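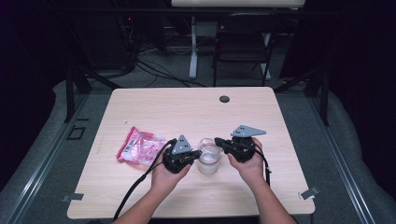 Fig. 1. Drinking glass with water and snack bag on the tabletop.

Clirnolden Extension Courses
Home | Courses | Handouts | Staff | Contact

Household Management 2, Handout: Clearing and Wiping a Table

Instructor: Ashok Solanki. Lab sections: Aarti Kandpal.

Read this before the Saturday lab. Bring two dry cloths and an apron.

Order of work

Last week we covered setting down and serving. Clearing runs in the other direction. Trash comes off first, then glasses, then plates and flatware. Linens come off last. In Fig. 1 the first item to go is the pink and white snack bag.

Snack bags and wrappers

Pick up a crumpled bag with the open end facing up. If you can't tell which end is open, treat both as open and keep the bag level until it is over the bin. Do not flatten it on the table. Crumbs get pushed into the grain and take a second wipe.

Glasses

A glass that still has water in it is carried by itself. Hold it low on the sides, keep fingers off the rim, and lift straight up before moving sideways. Sliding leaves a wet track and can catch on any fitting in the top. The table in Fig. 1 has a round grommet hole toward the far edge, right of center. Go around such openings with both glass and cloth.

Empty the water at the sink. Do not pour one guest's glass into another at the table.

Wiping

1. Damp cloth, folded in four.
2. Wipe with the grain, far edge to near edge.
3. Refold to a clean face for each pass.
4. Dry cloth right away. Water should not stand on wood for more than 15 minutes.
5. Look across the top from a low angle. Pale wood hides rings when seen from straight above.

Where clips are fitted at the corners of a table, leave them on and wipe up to them.

For the lab

Work in pairs. One person clears, the other checks the order, then trade. Aarti will mark the sheet. Almost 2 points were lost per pair last term on step 5 alone, so leave time for it.

Reading: Tomar, chapter 2, the part on wood surfaces only.

Related handouts
Setting Down and Serving
Glassware: Washing and Storage
Stain Chart for Wood and Stone
Limska Kitchen Visit: What to Bring
Gotska Room Sign-Up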